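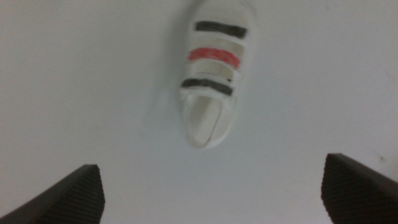 *A small white shoe with three striped straps.*

Efraín Sánchez is stepping out on his own.

The reality star, who came in second on the dating show Rumumport, has launched a sneaker label called Plornari. The first release went on sale in June, with 454 pairs priced at $40 each.
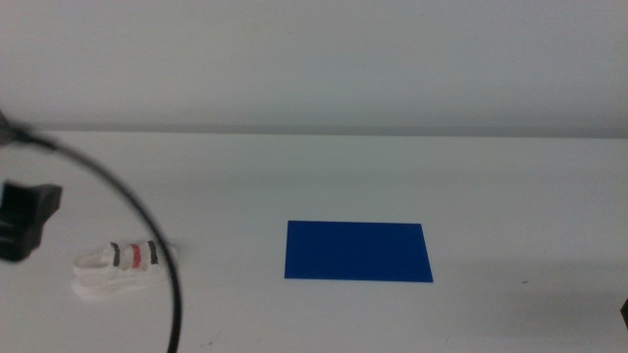

*A small white sneaker shape beside a blue sheet.*

Sánchez, who has a large following on Tramico, told fans there that he had been sketching shoes since high school. "I wore the same beat-up pair for the whole show," he wrote. "People kept asking me where I got them."

He posed for the launch campaign in cropped jeans and a gray sweatshirt – a simpler look than the suits he wore on television.

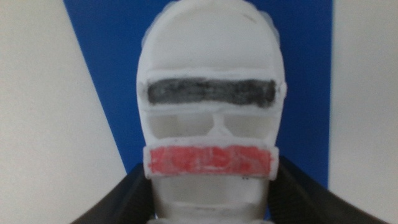
*White molded plastic with a rounded top.*

The label is a joint venture with the clothing company Mäkelä, which will handle shipping and returns. A kids' line is planned for next spring, in 3 colors.

Sánchez is also due back on screen for the Rumumport reunion special, which airs at 9 p.m.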